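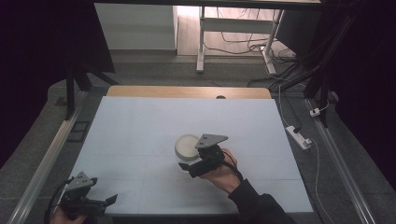
I've spent a good chunk of September hanging around the Trornwood workshop, and last week they finally let me have a go at teaching a robot. Well, sort of! There's no robot in the room for this bit. You hold a black gripper in each hand, stand at the table and do the job yourself, and the arms learn from the recording later on.

The job at the moment is petri dishes. Picking one up, moving it across, putting it down flat. It sounds like nothing (I said so out loud, which I regretted) but with jointed fingers between you and the dish you lose all your feel for it. I came at mine too steeply and it skated off towards the far side of the table. Twice.

Ineke Jansen, who runs the sessions, wants 80 good goes from each person before anything is passed on to Bremon, the team doing the training. A go only counts if you keep moving at a steady pace and don't fiddle. I managed 12 before my wrists gave up, and she threw out 3 of those because I'd stopped halfway to think. The robot would copy the thinking, she told me, and just hang there over the dish.

The cables take some getting used to as well. They come off the grippers and run back over your hands, so you learn to keep your elbows out a bit, like carrying two full mugs through a doorway.

Trornwood used to do all this by remote control, with the operator sat at a desk steering the arm, and they still do for heavier things. Ineke reckons holding the grippers is far quicker for small, light stuff, and new people pick it up in a morning.

Lids are next, then stacking. I've put my name down for the lids session, and I'm told there's a spare pair of wrist supports in the cupboard if I ask nicely.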